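Open day at Wuvum, the short version

Running behind with this issue so you get my notes more or less as I took them.

Went out to Jotville for the Wuvum open day. Doors at 9, coffee decent, parking terrible. Kirsten Brøndum met us downstairs and did the intro talk: who they are, who pays (Gilchrist, mostly, through to next May), what they're after this year. Short talk, thank goodness. Then straight up to the room where the work gets done.

What they do up there is household stuff. Cabinets, doors, shelves, books. People do the job by hand with grippers, the recordings go off to the training side, and later a robot arm has a go at the same thing. Brick wall, pipes all over the ceiling, tall white shelving. Felt more like somebody's first apartment than a lab.
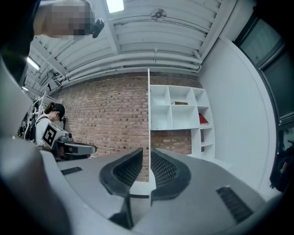
Esben Arnardóttir took the questions while people worked. Most came from the Warnden crowd, who asked about nothing but finger pads for the first ten minutes. Do they wear out, who makes them, can you buy a pair. (Yes; they do; not yet.) Somebody wanted to know how many recordings you need before an arm can open a door. Her answer was 2000 for a door it has seen before, and she wouldn't be drawn on doors it hasn't. They had 373 good ones for the cabinet set as of that morning. So a ways to go.

Qistina Gunawan talked us through the cabinet job. Glass-front door, round brass knob, book on the shelf inside the open part. Sounds like nothing. But she says the knob is the easy bit and the edges are where people get sloppy, they come in at a differnt angle every time and half of it has to be thrown out. New people get 2 days of practice before anything counts.
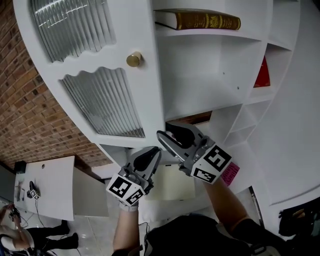
Visitors got a turn after lunch. I was bad at it. You lose all feeling in your fingertips, obviously, and you keep wanting to use your thumb. Valdemar Overgaard was much better and has been unbearable since. Þórarinn says it runs in the family, no comment.

Slides are promised, Kirsten is sending them and I'll foward to anyone who asks. Wuvum would like a smaller group back in May, members first. Names to me please, and say if you need a ride from the station.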